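Section 2: Folding your T-shirts for the Wiva drawer insert

Okay, so you've got the insert clipped into the drawer and you're staring at a mountain of clean tees. Good! Folding is my favourite bit (my sister thinks I'm odd). I learned this one from Annelore Fröhlich when we shared a place in Ivivham, and I've used it every Sunday since.

You'll want a table that's bigger than the shirt. I tried it on the bed for months and the mattress just swallows the creases, so do yourself a favour and clear off the kitchen table.

1. Wipe the table down and let it dry. Light colours pick up every crumb of toast, trust me.

2. Give the shirt a good shake by the shoulders and lay it front side down.

3. Smooth from the middle out to the sides with flat hands. Don't tug at the neck!

4. Check the sleeves and the hem. If a bit has tucked itself underneath, pull it out now, or you'll fold a ridge right into the shirt and be grumpy about it on Monday morning.

5. Bring one side in to the middle, sleeve and all, then do the other side the same way.

6. Fold the bottom up to the collar, then in half again, and stand it in its slot.

Note: Each slot takes up to two adult tees. Kids' ones are a bit floppy on their own, so I roll those.

Caution: Please don't iron on top of the insert. The dividers will warp, and Janssen doesn't sell them separately (I asked).

Thin cotton is the fussiest of the lot, as it wrinkles again the second you look away. Go back over it before you start step 5, especially down at the corners of the hem.
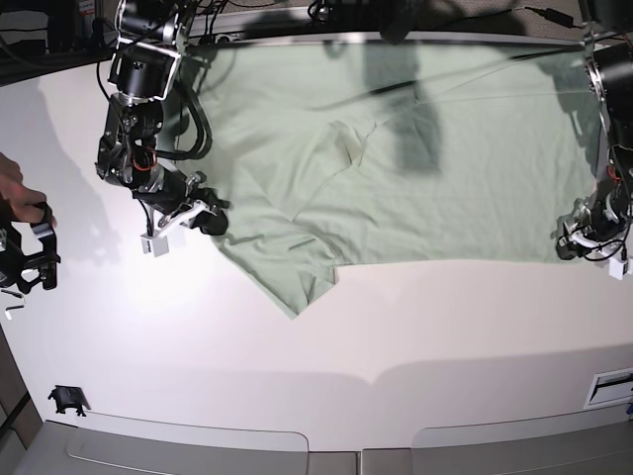 Fig. 2. Sage-green tee at step 4, nearly flat, with a hem corner still to straighten.

If your drawer is the shallow Borance kind, add one more fold at step 6 and lay the shirts on their sides. They're a little harder to flip through that way, but the drawer will close.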